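Posted in November by Zulema Riquelme
5 comments · 20 shares

Continuity notes for a second draft

The second draft of Storkorow is finished and with Delia Lucero, who reads for continuity before my editor sees anything. The draft runs 2,000 words shorter than the first. Most of the cut came from chapters in which two characters told each other things the reader had known since the opening.

My tracking method is a plain spreadsheet. One row per scene, with columns for place, time of day, who is present, what each person knows, and which objects are in use. I fill it in after a draft, never during. Filling it in during the first draft of Tuvex slowed me to 200 words a day and the sheet was wrong by the end anyway.

The knowledge column does the most work. Sorting by it turned up a scene where Benítez answers a question he has not been asked yet — the question had moved two chapters later when I reordered the middle. Delia marks these in the margin with the row number, and I fix them in row order.
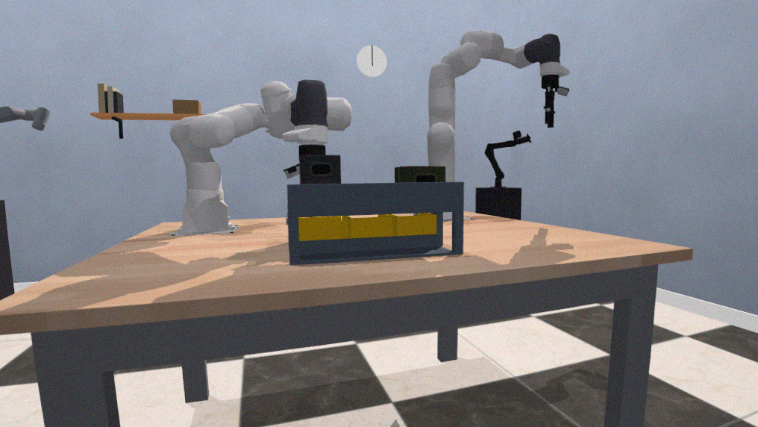 Objects get a stricter rule in this draft: the first mention fixes the material and the color, and later mentions may repeat them or leave them out. A workbench needs one line on entry, for example a tan-brown wood top with darker streaks and dark blue-grey legs. After that it is "the bench." If a later scene needs a rack in the middle of the tabletop, I go back and put the rack in the first line. The next pass is dialogue tags, chapters one to five.

Contact | © Zulema Riquelme | Back to top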